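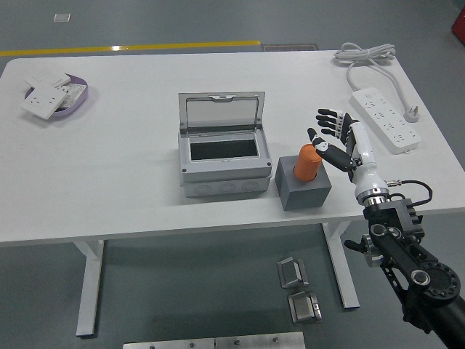 Hi Marianna,

Progress note on the good-practice guide, written 25th February, and a bit longer than the last one because there's more to tell. I've left the spending sheet out of it, Sipho is sending you that himself.

Short version: the chapters on workspace rules and hand-over checks are done and in use at Hesstead. The chapter on stopping and restarting is drafted and I don't like it yet. The one on recording what went wrong is mostly notes.

## What we've been doing

You'll remember the plan was to write the rules next to the bench and then try them out on a real task, so that's how we've worked. The task is the electrical parts one: enclosure box, wall socket panels, and a cylinder that stands in a block with a hole in it. It's a nice task for this because it looks harmless. People relax around it! They lean in, they put things down, they leave a cord where a cord shouldn't be, and all of that is exactly what the guide has to deal with.

Zofia runs the arm and the hand. I sit with the draft and mark every spot where she does something the text doesn't say, or where the text says something no sane person would do. We've had plenty of both.

## Workspace rules

The first draft said "keep the table clear." Useless. The table is never clear, it has the job on it. So we threw that out and now it reads like this:

- Everything on the table is either part of the task or on the written list of things allowed to stay.
- Power strips and their cords are on the list only if they sit outside the reach of the hand, with the slack bundled.
- Small parts waiting their turn go in a tray.
- Loose hardware on the floor gets picked up before the arm is powered, whoever dropped it.
- Lids that open are set fully open or fully shut before a run starts.

The lid rule came from Zofia and I argued against it for a week (too fussy, I said). Then I tried writing the hand-over check without it and kept having to explain what "half open" meant. She was right and it's in.

The floor rule is the one we're worst at. I've put it in bold in the printed copy and moved it up to the top of the sheet, and we still catch each other out. I'd like to try having the person who starts the run say it out loud, the way you would with a ladder. Rocío thinks people will feel silly. Maybe so, but I want to try it before we drop it.

There's also the matter of floor lines. Our draft used to say "stay behind the line," and Jarosław asked which line, for whom, and when. Fair question. Some lines at Hesstead were painted long before any robot arm came in and mark something else entirely. The guide now says a line only counts as a robot boundary if it's named on the bench sheet.

## Hand-over checks

A hand-over is when one person stops being in charge of the arm and another takes it on. We've cut the check down to 5 questions on a card. The old one ran to 2 pages and I watched people sign it without turning it over, so it had to go.

The multi-fingered hand gave us trouble here. Our wording was all written for a plain two-jaw gripper, "open" or "closed," and a hand with four fingers and a thumb can be a lot of things in between. For now the card asks for a named pose, and the poses have little drawings beside them. Rocío drew those and they're great, much better than my paragraph.

We tried the card with 3 pairs of people who hadn't seen it before. They got through it fine, apart from the question about cables, which they all read as being about the power cord. I meant the cable at the wrist. Reworded.

## Stopping and restarting

This is where I'm behind. Stopping is easy to write. Restarting is a mess, mostly because Cundero and Bitov want different things from it: Cundero would like any trained person to restart, Bitov wants it to be the same person who pressed stop. I've drafted it both ways and sent both out for comments. Eze hasn't replied yet, and I'll chase them again.

## Money and time

We've used 80 percent of the bench time you funded, which is more than planned at this stage. The lid and floor business ate a lot of it. I'd still rather have spent it there than on the recording chapter, where Jarosław and I can do most of the work at a desk.

## What I need from you

- A yes or no on printing the cards on plastic. Paper ones get grubby fast.
- Someone at your end to read the restart drafts who hasn't worked with an arm before.
- Your view on moving the final text to August. I can make the original date if we drop the drawings, but please don't make me drop the drawings.

Zofia has a marked-up copy of the workspace chapter with all her comments still in it. Ask if you want it, it's scruffy but a good read.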